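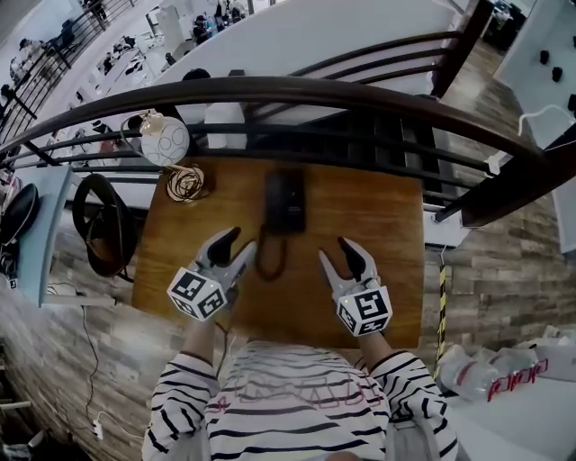

Saturday, 9:40 am

Indexing the Gamaleck run. Long box 2 is open, first pass through the anthology titles. Mahnaz Kordestani has the other half of the alphabet and is working from her own sheet; we merge tonight.

Paiva 1 to 14: complete except for 9. Issue 6 exists in two states. State A has the price in a black box, state B has the price printed straight on the sky. Interiors match page for page, including the misnumbered letters page. Entered as one issue with a variant, base record is A. No evidence yet for which went to newsstands.

Story credits in Paiva 11 do not agree with the contents page. Contents gives the lead feature to the house name "Liston"; the splash page is unsigned. Entered as Liston (credited), pencils unknown. Do not fill in from style. We did that with the Arkside backups and had to pull the lot.

Page counts: covers are not included. Paiva annual is 60 pages plus covers, square bound. The old index has it as 64, so whoever entered it counted the covers.

Open items

1. Arkside 3, second story. Title appears only in the next-issue blurb of Arkside 2. Enter in brackets with a note on the source.
2. Reprint links for the Liston one-pagers. At least the fishing gag ran twice with new lettering. Compare panel 4 before linking.

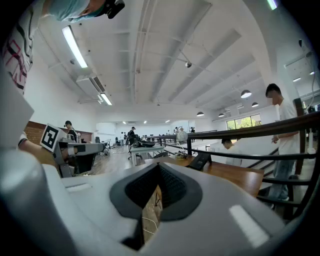 3. Print run line in the Paiva 1 indicia reads "over 1000 copies". Transcribe as printed, do not convert to a figure in the run field.
4. Ask Mahnaz whether her Arkside 5 has the center spread - mine jumps from 16 to 21, staples look original.

Merge after 6 pm. Her sheet wins on dates, mine on credits. Paiva 9 stays as a stub record.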